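Pillen P-53 Bench Counting Scale

The P-53 is a bench counting scale for parts rooms, kitting stations and receiving desks. It weighs a sample of identical pieces, works out the average piece weight, and then displays a piece count for anything placed on the platform. The same housing and display are used across the Pillen bench line, so operators who have worked with the older P-40 will find the keys in the same positions.

Construction

The base is die-cast aluminum with a powder-coated finish. The platform is a removable stainless steel pan that sits on four rubber cushions over a cast spider. A single-point load cell is mounted between the spider and the base, with mechanical overload stops at each corner and one under the center. The stops are set at the factory. They should not be adjusted in the field, and the paint seal on each stop screw will show if they have been.

The level indicator is at the front left of the base, next to the power switch. Four threaded feet are provided for leveling, each with a lock nut. Tighten the lock nuts after leveling. A scale that has drifted out of level will still count, but corner readings will differ from center readings and small parts will be miscounted first.

Display and keypad

Three backlit windows show total weight, unit weight and quantity at the same time. The backlight can be set to on, off or automatic. In automatic mode it comes on when the load changes and goes off when the reading has been stable for the time set in parameter F4.

The keypad is a sealed membrane type with numeric keys, tare, zero, sample, unit weight, memory and print. An audible click can be switched off in parameter F6. The overlay can be replaced without opening the base.

Sampling

Place the container on the platform and press TARE. Add a known number of pieces, enter that number and press SAMPLE. The scale stores the average piece weight and shows the quantity. If the sample is too light for a reliable average, the LOW SAMPLE indicator stays lit and more pieces should be added.

Average piece weight can be refined as the load increases. With refinement enabled (parameter F9), the scale recalculates the average each time the quantity grows within the permitted step and the reading is stable. Refinement stops when the operator enters a unit weight directly from the keypad.

Memory

Part records are held in nonvolatile memory, with space for up to 222 items. Each record contains a part code, unit weight, container tare and upper and lower quantity limits. Records can be keyed in at the scale or loaded over the serial port from a plain text file. The loading utility was written by Aarne Saarela at Lisach and is supplied with the scale – it runs from a folder and does not need to be installed.

Check counting

Upper and lower limits can be set for each part. The display shows LO, OK or HI, and the buzzer can be assigned to any one of the three. The optional relay board brings the same signals out to a terminal block for a lamp stack or a feeder stop.

Connections

One RS-232 port is standard. A second port, for a remote platform, is available as a factory option and cannot be added later. With the second port fitted, the operator samples on the bench platform and counts on the larger floor platform, switching between the two with the PLATFORM key. Any Dradell floor base with a compatible load cell can be used. The remote cable should be run away from motor leads and variable speed drives.

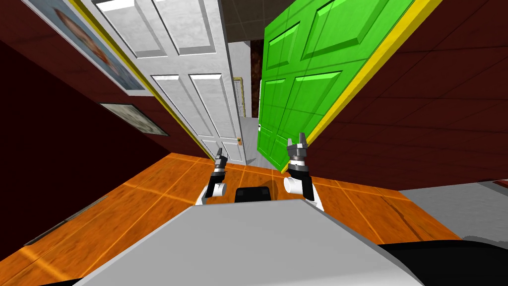
Print output is formatted from one of six stored layouts. Layouts 1 to 4 are fixed. Layouts 5 and 6 can be edited and will accept a company name, part code, quantity, net weight and two free text lines. Time and date are printed only if the clock module is fitted.

Power

The scale runs on the supplied AC adapter or on an internal sealed lead-acid battery. The battery charges whenever the adapter is connected, including when the scale is switched off. When the battery symbol flashes, finish the current count and connect the adapter. A battery left discharged through a long storage period will usually need replacing.

Calibration and service

Calibration is carried out from the keypad with the cover switch open. Use a test weight of suitable class and allow the scale to warm up before starting. Zero, span and linearity are adjusted separately, in that order. Service kits are held by Bittencourt, and questions on load cell replacement should go to Cleiton Cavalcanti in the service department, with the serial number from the plate under the pan.

Ordering

2119 P-53, single port
2976 P-53, two ports, with PLATFORM key

Each scale ships with the pan, AC adapter, serial cable, keypad cover and printed manual. Relay board, clock module and spare overlays are ordered separately.

Related items

Pillen P-40 Bench Scale
Pillen Relay Board
Pillen Clock Module
Dradell Floor Base, Low Profile
Replacement Keypad Overlays
Serial Label Printer, Desk Type

Last updated: May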